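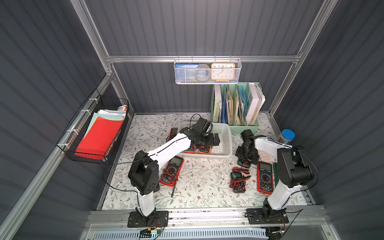 What do people bring in to be repaired most often? Lamps, according to Lindalva Bragança, and after lamps, toasters and vacuum cleaners.

Bragança is 52 and has run Zitarier, a small repair shop on a side street in Plekomitz, since she left her job in a hotel laundry. She fixed the dryers there when the outside technician couldn't come until the following week. "I liked that part of the day more than the rest of it," she said. "So I took an evening course, and then I rented the shop."

She takes in about 500 items a year. The busiest month is December, when people get their string lights out of the attic and find that half of them stay dark. Most of the faults are small. A cord has been bent in the same place too often, or a switch has worn out.
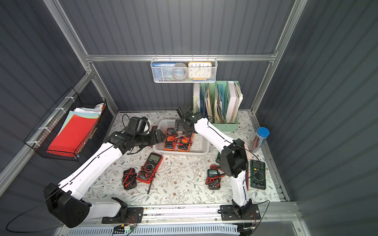 She charges a fixed fee to look at something and takes it off the bill if the customer goes ahead. When I asked whether people argue with the price, she thought for a while. "They compare it with a new one. A new toaster is cheap. I tell them what I found and what it costs, and they decide. Some of them leave it with me for parts."

The parts are a sore point. Older machines were put together with screws, she said, and a lot of the newer ones are glued or clipped - she has broken housings just getting them open. She keeps drawers of old knobs, plugs and heating elements at the back, sorted by size and not by maker.

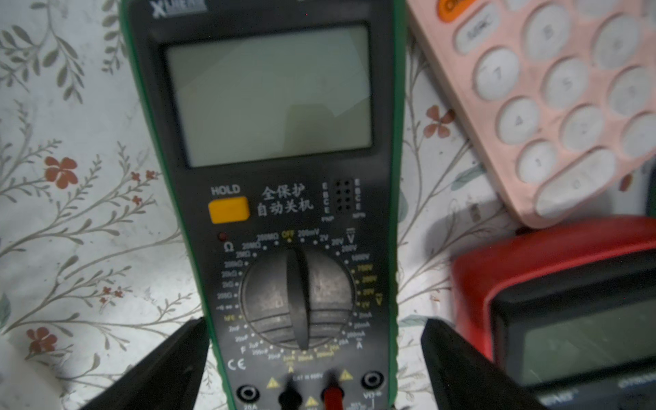
A digital multimeter in a green holster, with an orange HOLD button.

I asked what she would like her customers to know before they come in. "Bring the whole thing," she said. "People bring me the lamp and leave the adapter at home. Then I can't tell them anything." She would also like them to write down what happened before it stopped, even if it seems silly. A smell or a click can save her an hour.

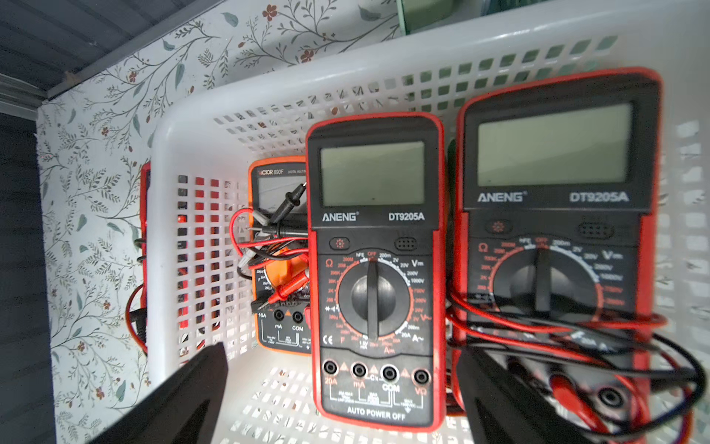

Teaching the next person

Bragança has had 2 apprentices so far. The first now works for Pronholm, repairing washing machines, and the second is still with her on weekday mornings. She starts them on cords and plugs and keeps them there for 4 weeks. "It's boring and they complain," she said. "But I need to trust a plug they wired."

She has no plans to move to a bigger place. The lease runs for a while yet, and the bakery next door lets her customers wait inside when it rains.

Interview by Catrin Vaughan, 2026-06-26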